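Forum > Markt & Preise > Düngerhandel

Thema: Kali jetzt kaufen oder bis September aussitzen?

Feldrand_94
22. Mai 2022
Moin zusammen, mein Landhändler (Sarpong, falls den hier jemand kennt) will mir Kornkali für den Herbst verkaufen und tut dabei so, als sei es die letzte Tonne Europas. Brauche 8 t. Preis sage ich lieber nicht, meine Frau liest mit. Jetzt zuschlagen oder warten?

Kluten-Kalle
Letzten Herbst hat hier auch einer gefragt, ob er warten soll. Er hat gewartet. Man hört wenig von ihm.

gruenland_sued
Quatsch, Kalle. Kali ist kein Stickstoff. Beim Kali kannst du auf ordentlich versorgten Böden ein Jahr aussetzen, ohne dass der Bestand beleidigt ist. Feldrand, wann war deine letzte Bodenprobe?

Feldrand_94
Die letzte ist von meinem Vater. Also historisch wertvoll.

Dolores Boateng
Dann würde ich die Reihenfolge umdrehen: erst Proben ziehen, danach über Preise jammern. Ich habe das im Winter für unsere 194 Hektar gemacht und alles am Laptop in eine Tabelle getippt, Schlag für Schlag. Das war so unterhaltsam, wie es klingt.

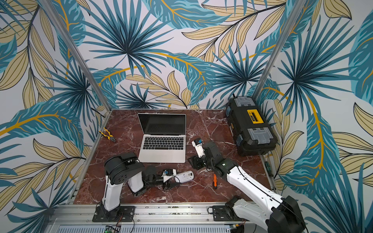 Am Ende lagen die meisten Flächen in Klasse C, zwei große Schläge in D. Auf denen gibt es dieses Jahr gar nichts, und die Rüben bekommen, was sie brauchen. Bestellt habe ich nur die Hälfte der üblichen Menge, beim Händler in Ronlow. Der war beleidigt, hat aber geliefert.

Kluten-Kalle
Und wenn alle nur die Hälfte bestellen, fällt der Preis, und ihr habt die Hälfte zu teuer gekauft. Glückwunsch.

Dolores Boateng
Damit kann ich leben. Die andere Hälfte habe ich ja dann nicht zu teuer gekauft.

gruenland_sued
Auf Sand wäre ich trotzdem vorsichtig – da wäscht es dir über Winter raus, was du im Herbst teuer gestreut hast. Dort lieber im Frühjahr.

Esell
Bei uns will Grellier nur noch Tagespreise nennen, gültig bis zum Auflegen. Ich habe zweimal angerufen und zwei Zahlen bekommen. Beim dritten Mal ging keiner mehr ran.

Feldrand_94
Gut, Bohrstock ist geliehen. Nach der Gerste ziehe ich Proben und sage Sarpong so lange ab. Melde mich, wenn das Labor fertig ist.

Kluten-Kalle
Schreib dann bitte auch den Preis dazu. Deine Frau wüsste ihn bestimmt auch gern.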